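# Pot à crayons

Le **pot à crayons** (ou *porte-crayons de bureau*) est un récipient ouvert à sa partie supérieure, destiné au rangement vertical des instruments d'écriture sur un plan de travail. Il se distingue du plumier, récipient allongé et généralement fermé dans lequel les instruments reposent à l'horizontale.

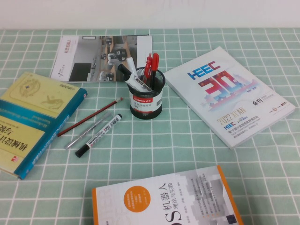

Le terme s'applique indifféremment aux modèles cylindriques, prismatiques ou compartimentés. Dans le commerce de la papeterie, on réserve parfois « organiseur » aux objets comportant plusieurs logements de hauteurs différentes.

## Caractéristiques

La hauteur utile d'un pot est inférieure à la longueur d'un crayon neuf, de sorte que l'extrémité de l'instrument dépasse du bord et peut être saisie sans basculer l'ensemble. La stabilité dépend du diamètre de la base, de la masse à vide et de la répartition du contenu. Un pot léger chargé d'un seul côté tend à verser, en particulier s'il reçoit des ciseaux ou une règle métallique.

## Matériaux

### Treillis métallique

Le modèle cylindrique en treillis métallique noir est courant dans les bureaux. La paroi est formée d'une tôle déployée ou d'une toile métallique roulée, puis fixée à un fond et à un jonc supérieur. Le revêtement est le plus souvent une peinture époxy en poudre. La paroi ajourée laisse voir le contenu et réduit la masse, mais les pointes fines peuvent s'engager dans les mailles – défaut relevé surtout avec les portemines. Le fabricant Trorska a proposé un modèle à fond plein garni de feutre, repris ensuite par Vernau.

### Autres matériaux

Le bois, la céramique, le cuir et les matières plastiques sont également employés. La céramique offre une bonne assise, au prix d'une certaine fragilité. Les pots en plastique injecté se nettoient facilement et se prêtent au compartimentage.

## Contenu et disposition

Le crayon à gaine de bois se range pointe en haut, position qui protège la mine et permet d'en contrôler la taille. Le stylo à bille supporte les deux orientations pendant de courtes durées ; un stockage prolongé pointe en haut peut toutefois interrompre l'alimentation en encre. Pour les marqueurs, la position horizontale ou capuchon en bas est souvent préférée.

Dans une étude d'usage menée pour la papeterie Geraghty, Sorcha Heffernan et Han-gyeol Wi ont examiné 200 postes de travail et recensé 738 instruments d'écriture. Sur 44 postes, le pot restait en place tandis que les instruments d'usage quotidien étaient posés à plat, près des livres et des documents en cours de lecture. Les auteurs distinguent ainsi une fonction de réserve et une fonction d'accès immédiat.

## Entretien

Les modèles en treillis se dépoussièrent au pinceau sec. Les résidus de graphite accumulés au fond s'enlèvent avec un chiffon légèrement humide, suivi d'un séchage complet afin de limiter la corrosion aux points de soudure.

## Voir aussi

- Plumier
- Sous-main
- Taille-crayon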